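**Selling used books by the box - is it worth the gas?**

**bimow_basement** - 8 Feb 2020

Inherited 490 paperbacks and a few hardcovers. The shop in Fladport offered me two bucks a box, which I took personally. Has anyone done better going one at a time online?

---

**dogeared7**

Yes, if your time is worth nothing. Mine is, so I've done fine. Grade low. Call a glossy cover "very good" and the buyer will find every scuff with a flashlight and write you a letter about it.

My brown one has scratches right across the middle that only show when light hits them, so I list it as "acceptable" and let people be pleased.

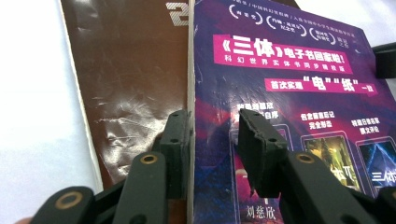
### Re: grading

**shelf_tax**

Disagree. "Acceptable" scares off everyone but the people who were going to complain anyway. Say "good", mention the scratches, charge a dollar more.

**dogeared7**

I tried that for a year. Seven returns.

**shelf_tax**

Seven returns is a packing problem - are you still using grocery bags?

**dogeared7**

They were nice grocery bags.

### Re: the shop

**bimow_basement**

So nobody likes the Fladport offer?

**ouafi_fan**

I'd take it. I sold at the El Ouafi flea market for two summers and mostly learned what sunburn costs. Keep the hardcovers, dump the rest.

**shelf_tax**

Check for first printings before you dump anything.

**bimow_basement**

Checked one box. Found a grocery list and a Caltex receipt. Will report back on the others.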